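Plondgate Template Library: Progress Report to the Dundeo Fund

When we applied for this grant, we promised a free library of document templates that small clinics, clubs and shops could open, fill in and print without fighting the layout. I'm very happy to say the library is open, and it's bigger than we planned! 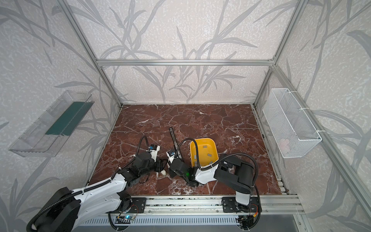
By the Plondgate project lead
Submitted 21 August 2025

The library now holds 647 templates, from letterheads and invoices to tri-fold brochures, sign-in sheets and newsletters. Every one has been opened and test-printed in both letter and A4 size. That took longer than any other job on the plan (margins are fussy things), and it was worth it. We found 69 files where a footer slid onto a second page as soon as someone typed a long address. All of them have been rebuilt with proper styles and fixed table widths.

The Mendoza set deserves its own mention. These are the brochure and report designs for health offices, and they've been our most downloaded group since they went up in January. People like that the color theme changes in one click — pick a new palette and the headings, borders and chart fills all follow. We had a lot of warm mail about that, and a few good complaints too. The biggest one was that the cover page text box couldn't be resized. It can now.

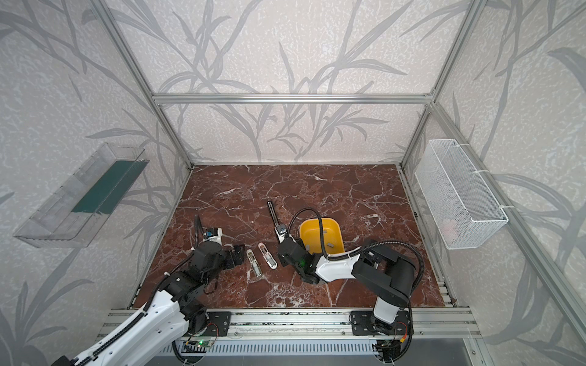
We also moved the whole catalog over to Plerkidis, which handles search and previews for us. Visitors can filter by page size, number of columns and type of document, and they see every page before they download. The old site showed only the cover, so this is a big step up. Tagging went slower than expected and eight categories still need a second look, mostly certificates and calendars, where the same design had been filed under two or three names.

Money is on track. We spent a little less than planned on fonts after switching to open-license families, and we'd like to put the difference toward accessibility work. Roughly 12 of the older form templates don't read in the right order with a screen reader, and they need new tab stops and labeled fields.

Next up: the accessibility fixes, then a Spanish version of the Mendoza set, then a short guide to mail merge — by far the most requested item in our inbox. A draft of the guide will come to you with the next report, along with the updated budget sheet.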